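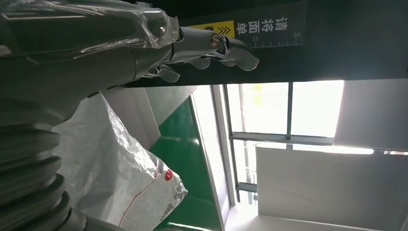

Page last changed: August, 16:40

Diary of the parcel handling trial, Sodari sorting room

The morning session opened at 8:15 with the usual checks of both arms and the remote control link. The task remains as agreed with Hunier: a soft mailer bag is to be picked up, turned until its label can be read at the pad, and passed to the belt. The operator carries out each movement from the control station, and the robot's own movements are recorded alongside the pictures from the head and wrists.

The target for this stage is 1000 accepted demonstrations. We completed 198 before lunch, of which 12 were set aside for review. Most of the 12 concerned bags that folded over at the moment of release – a fault of timing at the station, in my judgement, and one that practice should correct.

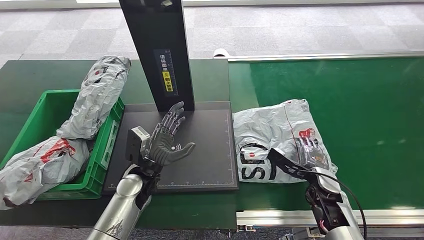 It was decided that the operator should pause briefly before opening the fingers, and that the pause should be kept the same length throughout. Joshi, who supply the training software, have asked for steady habits of this kind. A demonstration in which the operator hesitates at random is of little use to them, even when the parcel ends up in the right place.

The afternoon was given to the left hand, which new operators tend to neglect. The written guidance now asks them to bring it into use early and to keep it clear of the pad while a label is being read.
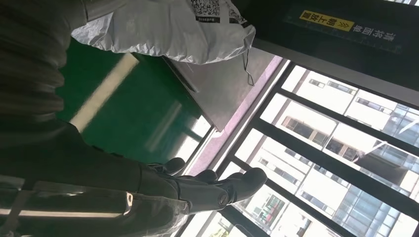
Thin bags continue to be harder than full ones. A request has gone to Trurar for a wider mixture of sizes, to be added before the second stage begins. That stage will require over 2000 demonstrations, and the rota will need to be settled first. Records were copied and checked at 16:20, and the arms were then shut down in the normal order.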